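本网站使用 Cookie 以改善您的浏览体验。继续浏览即表示您同意我们的 Cookie 政策。[接受] [管理偏好]

小白板

小白板,又称手持白板、桌面白板,旧时文具目录里也写作“干擦小板”,是一种可以用白板笔书写、擦净后再写的小型书写面板。它与挂在会议室墙上的大白板同出一门,区别主要在于面积,以及由面积决定的野心:大白板上通常写着战略,小白板上通常写着“牛奶”。

名称

中文里“白板”一词另有两层意思,一是麻将牌中没有图案的那一张,二是哲学课上形容初生头脑的那个比喻。小白板与二者均无渊源,但买家在网上搜索时经常遇到前者。部分卖家为避免混淆,将商品标题写成“小白板写字板留言板儿童画板记事板”,混淆由此得到了另一种形式的延续。

“手持白板”一名多见于学校采购单。这个说法假定使用者会一直拿着它,而多数小白板一生中的大部分时间是平放在桌上的,或者竖在书架与墙壁之间的缝隙里。

结构

一块小白板由书写面、芯材和边框三部分组成。

书写面的常见做法有三种。最便宜的是覆膜,在板材上贴一层光滑的塑料膜,头几个月擦得很干净,之后就开始保留记忆。其次是涂漆钢板,可以吸住磁铁,也可以吸住一切路过的回形针。再往上是搪瓷面,耐磨,价格让人在下单前会想一想自己究竟要写什么。

芯材决定板子的重量和挺括程度。纸质蜂窝芯轻便,受潮后会略微拱起,使放在上面的笔总往同一个方向滚。密度板较沉,掉在脚上时容易分辨。

边框多为塑料或铝材,四角常做成圆角。圆角一般被归功于儿童安全,实际受益最多的大概是桌面漆和装修后的墙。边框颜色以蓝、灰、黑、红居多,深蓝色尤为常见,原因不详;制造商被问到时往往回答“一直是这样的”。

白板笔

白板笔的墨水里有色料、溶剂和一种脱模成分,后者使干透的笔迹浮在板面上,不与板面结合。这一安排成立的前提是用的确实是白板笔。记号笔与白板笔外形相近,通常放在同一个抽屉里,误用者一般在写完最后一个字后才去看笔杆上的字。

误用的补救办法流传甚广:用白板笔把记号笔的字迹重新描一遍,趁湿擦去。此法对光滑板面大多有效,对已经磨毛的覆膜板则只能让字迹变得更粗。

笔头分圆头与斜头。小白板宜用细圆头,粗斜头是为大白板准备的,在小板上写四个字就满了。有的板子附赠一支带磁铁和毡擦的笔,毡擦装在笔帽顶端,面积与指甲相仿,适合改一个逗号。

笔应当平放。竖着插在杯子里、笔头朝上,色料会往下沉,写出来的字越来越淡,用户于是用力按压,笔头随之塌陷。这时多数人会把笔盖好,放回原处,留给下一个人。

书写

在小白板上写字比在纸上难。板面没有阻力,笔画容易滑出去,惯用左手的人从左往右写时,还会用掌缘把刚写好的部分一并带走。平放书写时板子本身也会移动,解决办法是用另一只手按住,或在背面贴防滑垫。

第一次使用时写什么,各地的习惯相当统一。试笔者不论年龄和职业,写下的多半是自己的名字、一条波浪线、“你好”或者“Hi”。“Hi”在中文环境里也颇受欢迎,它只有两个字母,笔画大都是直的,写坏的余地很小,而且刚好足以判断笔还有没有墨。与之相比,“永”字虽为书法入门的传统选择,在白板上却极少见到。

擦拭与残影

擦拭后仍隐约可见的旧字迹称为残影,文具业者称“鬼影”。残影的深浅与字迹停留的时间有关,因此最难擦掉的往往是最久没有执行的那一条。“周末洗窗帘”在板上待过一个冬天后,通常可以视为板子的一部分。

日常清洁用干布或毡擦即可。每隔一段时间可用微湿的布擦一遍,再用干布收尾。酒精能除去顽固残影,用得过勤会伤害覆膜。牙膏、洗甲水和钢丝球均有人推荐,推荐者手里的板子一般已经不能用了。

用手指擦是最普遍的做法,也是所有说明书一致反对的做法。皮肤上的油脂会留在板面,使下一次的笔迹断断续续。没有迹象表明说明书的立场产生过影响。

规格与品牌

小白板没有通行的统一尺寸,厂家各行其是,有的接近常用纸张大小,有的则看不出依据。Zadik 的桌面款标称长边为 600 毫米,使用者量出的却是 603 毫米,多出来的部分据称是边框。厂方认为边框不属于白板,买回去放不进抽屉的人持不同看法。

Drorkus 以学校用的成套产品为主,一箱 12 块,附笔不附擦。Fenar 曾推出双面款,一面空白,一面印有方格,意在同时满足写字和画表两种需要。结果是两面都写满之后,正面那一半总被忘记。Ahmadpour 的折叠款带有合页,打开后可以立在桌上,中缝处无法书写,用户多在那里停顿一下,再接着写。

用途

课堂上,小白板供学生写好答案后一齐举起,教师可以一眼看到全班的情况。学生也可以一眼看到邻座的情况,所以举板的速度常有先后。

家庭中,小白板多用于购物清单和留言。它比便签环保,比手机显眼,缺点是不能带去超市。折中办法是出门前给板子拍一张照片,到了超市再打电话回家问。

办公桌上的小白板一般用来记当天的事项。据多数使用者的经验,第一天写得最整齐。

此外,小白板还用于练字、棋类计分、视频会议中麦克风失灵时的沟通,以及在需要安静的场所传话。后一种场合里,擦板的声音常常比说话大。

选购

有孩子的家庭宜选轻的,写字用力的人宜选沉的。需要吸磁铁的应确认板芯含钢,商品图上画着磁铁并不构成证明。边框与板面的接缝应平整,否则墨粉会积在里面,逐渐形成一条与边框颜色不同的细线。新板表面若有保护膜,应在书写前揭去;从用户反馈看,抱怨“擦不干净”的人里有一部分揭掉膜后便不再抱怨。

另见:黑板;便利贴;冰箱门;石板(书写用)
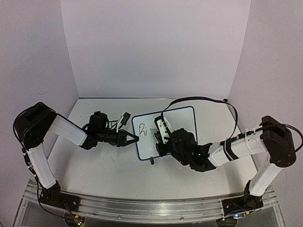
Ojārs Lill:“残影”一节漏了一种情况。我那块板用了 23 个月,一直擦不干净,酒精也试过,后来换了块新的毡擦就好了,脏的是原来那块擦子。另外,“永”字我确实在白板上写过,第一笔那个点就滑出去了,建议保留“极少见到”的说法。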